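Atelier de robotique amateur – Notes de cours, séance 4
Monter un poste à deux bras chez soi ou en atelier partagé : ce qui tient, ce qui ne tient pas
Notes rédigées par Noreen Dunne, version du 21/12/25

Rappel de la séance précédente

Nous avions laissé la question de l'alimentation à moitié traitée. Je n'y reviens que pour le point qui a fait discuter : un bras qui marche seul sur une alimentation ne prouve rien pour deux bras sur la même. Ceux qui ont repris le schéma du montage Prallberg doivent refaire leur bilan de puissance avant la prochaine fois, avec les deux bras en mouvement et les mains fermées en effort. Une mesure au repos ne m'intéresse pas.

1. Pourquoi se méfier des démonstrations

La plupart des participants arrivent ici après avoir vu une vidéo. Deux bras, une table, une pièce qui passe d'une main à l'autre, et l'on se dit qu'avec un peu de temps libre on aura la même chose dans le garage. Je ne dis pas que c'est impossible. Je dis qu'une vidéo montre un essai, choisi par quelqu'un qui avait intérêt à choisir le bon. Demandez toujours combien d'essais ont été faits, qui a remis les pièces en place entre deux, et si la lumière a changé.

Le compte rendu Ilten, distribué en séance 2, parle d'un système « fiable ». Cherchez le mot dans tout le document : il n'est défini nulle part. Le nombre d'essais n'y figure pas non plus. Un texte de ce genre se lit crayon en main, et le mot « fiable » se raye jusqu'à preuve du contraire.

2. Le budget, sans enjolivure

Pour le poste Provitz, le devis de départ était de 800 euros hors bras et hors mains. La dépense constatée à la fin du montage est de 1 475 euros, sur le même périmètre. L'écart ne vient pas d'un achat spectaculaire. Il vient des câbles rachetés en plus long, des connecteurs, d'un second pied, du revêtement de table et de visserie commandée trois fois.

Je garde donc une position ferme sur les tableaux de coût que l'on trouve en ligne : s'il n'y a pas de ligne « câblage » séparée, le tableau est faux. S'il n'y a pas de ligne « port », il est faux aussi.

Exercice à rendre : reprendre votre propre tableau et ajouter tout ce que vous avez déjà dans vos tiroirs, au prix du neuf. Vous n'aimerez pas le total.

3. La table et la planche d'essai

Une table qui bouge rend inutilisable toute mesure de répétabilité. Avant de toucher aux moteurs, appuyez fort sur un coin et regardez le coin opposé. Si vous voyez quelque chose bouger à l'œil nu, arrêtez-vous là et reprenez les pieds.

Le revêtement sombre et structuré a ses partisans. On lui prête deux qualités : moins de reflets pour la vision, moins de glissement pour les pièces. La première se constate facilement. La seconde dépend de la pièce, et je n'ai vu personne la mesurer sérieusement. Il peut aussi faire des plis en bord de table – à surveiller si un câble passe par là.

La planche d'essai, elle, doit être claire, mate et fixée. Une planche simplement posée se déplace dès qu'une main appuie dessus, et l'on attribue ensuite l'erreur au logiciel. Chez Shojaei, la planche fait 300 mm de large et elle est vissée. C'est moins pratique pour changer d'exercice, mais on sait où elle est.

Sur les éléments à monter dessus, restez modestes. Un disque, quelques plots, une plaque, un cylindre. Chaque élément doit répondre à une question précise :
– la main trouve-t-elle la pièce ?
– la saisit-elle sans la coucher ?
– la remet-elle au même endroit ?
– que fait l'autre bras pendant ce temps ?

La dernière question est celle que l'on oublie. Un second bras immobile est un second bras payé pour rien, et il gêne le premier.

4. Les mains à plusieurs doigts

Sujet sensible. Tout le monde en veut. Pour saisir un petit bloc, une pince à deux mors fait le travail, coûte moins cher et se répare avec un tournevis. Une main articulée ajoute des câbles, des butées, du jeu dans chaque phalange et une quantité d'ennuis au réglage. Elle se justifie si la tâche comporte des objets vraiment variés, ou un geste qu'une pince ne peut pas faire. « C'est plus beau » n'est pas une justification recevable dans le rapport.

Si vous y tenez quand même, suivez l'ordre suivant :
a. Réglage doigt par doigt, bras à l'arrêt.
b. Fermeture complète à vide, arrêt d'urgence à portée de main.
c. Approche au-dessus de la planche, sans contact.
d. Contact sur une zone nue de la planche.
e. Saisie d'une seule pièce, l'autre bras en retrait.
f. Les deux bras ensemble, à vitesse réduite.

Ne sautez pas l'étape c. On y repère les câbles trop courts, qui se tendent seulement quand le coude se déplie, et les boîtiers placés sous le poignet qui touchent la planche avant les doigts.

5. Compter les essais

Je demande une série de 16 saisies par pièce, sans réglage intermédiaire. Ce n'est pas beaucoup, et un statisticien trouverait cela léger. Mais c'est déjà plus que ce que fournissent la plupart des blogs. Un échec se note, même quand on « sait pourquoi ». Surtout dans ce cas, en fait. La série Prallberg de mai a été refusée pour cette raison : trois échecs avaient disparu du cahier au motif que la pièce était mal posée. Une pièce mal posée fait partie de l'essai.

Dans le cahier : position de départ de chaque main, pièce visée, éclairage, résultat, initiales. Pas de commentaire du genre « presque ».

6. Poste à deux bras au travail

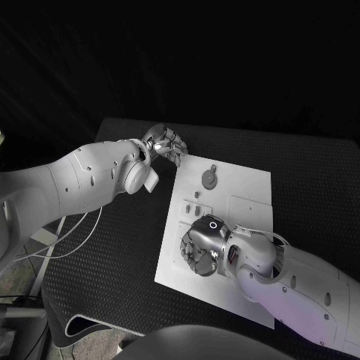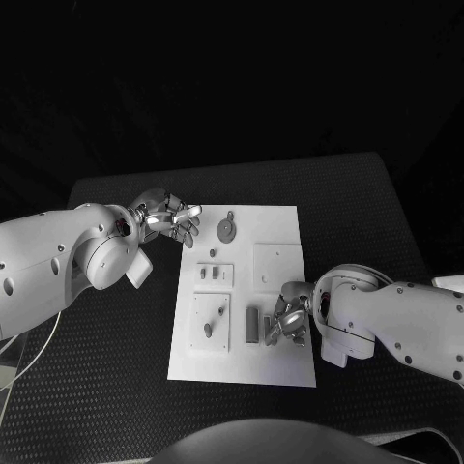

Fig. 1 et 2 – Les deux bras et la planche d'essai blanche, sur table à revêtement noir texturé.

À observer pour la discussion : l'espace laissé à chaque main, et le passage des câbles blancs sous le bras gauche.

Pour la séance 5 : bilan de puissance corrigé, tableau de coût complet, une série d'essais non retouchée. Les rapports sans cahier joint ne seront pas lus.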